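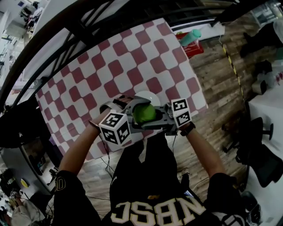

I'll start with what I paid, as that's what I always scroll down for. The Meso hand gripper from Pumphrey was £155, or £135 if you order it without the padded case, and I'd say skip the case. We bought ours at Erstead in October, and I've had one in my hands most working days for the three months since, so this is a long-term review by the standards of the internet!

For anyone who hasn't come across one, it's a two-fingered grabber you hold and squeeze. You do a job with it (pick up a ball, put it in a bowl, that sort of thing) and the recordings go off to teach a robot arm to do the same job later. At Erstead the arms are meant to take over the returns bench, where we used to sort odds and ends into trays by hand all day. I was on that bench for years. Now I do the showing, and so do most of the people I used to sort with, and I get asked a lot whether the kit is any good and whether I mind. I'll try to do both.

First the good stuff. The grip is lovely. The fingers close evenly, and you get a feel for how hard you're squeezing after a morning or so, which I didn't expect from something made of plastic. Soft and round things are a doddle. We had the Bandano before this and I went home with a sore thumb every single night, because the trigger was set so far forward you had to have hands like a goalkeeper. The Meso is far kinder. A colleague with very small hands uses it on the same setting as me and we've stopped arguing about it.

It's also quick to start up. Plug in, wait for the beep, off you go. The Bandano wanted setting up again every time somebody went for a cup of tea.

Now the grumbles. The cable is a pain. It's long enough in theory, but it always ends up where your feet want to be, and I've taken to looping mine once round the table leg (probably frowned upon). The markers pick up scuffs too, and once they're scuffed the software sulks and you have to do the run again. Pumphrey sell spare sets and they did send us one free when I rang up, so fair play to them, though I was on hold long enough to eat a sandwich.

And the weight. It feels like nothing in the shop and like a bag of spuds by half past three. Both arms out in front of you is not a natural way to stand. If your boss is buying these, ask for proper breaks before the first shift, and get it written on the rota. We didn't at first and my shoulders knew all about it.

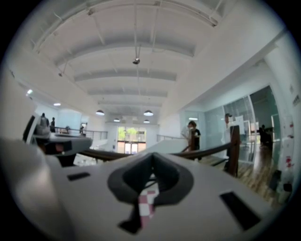

The other thing that has changed is where you spend your day. On the bench I had my stool, my radio and the same bit of wall to look at. With the grippers we get moved about a fair bit, in with other people, and I've talked to more of them since October than I had in the whole time before. I like that more than I thought I would. Some of my lot don't, and two have asked to go over to packing, where you can still put your headphones in and be left alone.

Does it feel odd, teaching a machine your old job? A bit, yes. We've done around 2,000 runs between us and there are days when I think, well, that's my knack gone into a box. Then again I never loved the returns bench, and my wrists certainly didn't. What I would like is a straight answer about what happens once the arms are up and running. We've been told there will be checking work and fixing work, and that we'd be first in line for it. I've asked for the training dates and haven't had them yet. I'm told they're coming.

Back to the gripper. Would I buy it again? With somebody else's money, yes, no question. It beats the Bandano on comfort and it hasn't broken, even though I've dropped mine on a hard floor more than once. Four stars. I've knocked one off for the cable, and if Pumphrey ever bring out a lighter version I'll be the first to pester the office for one.

Oh, and the screws on the left finger do work loose, so keep a little screwdriver handy.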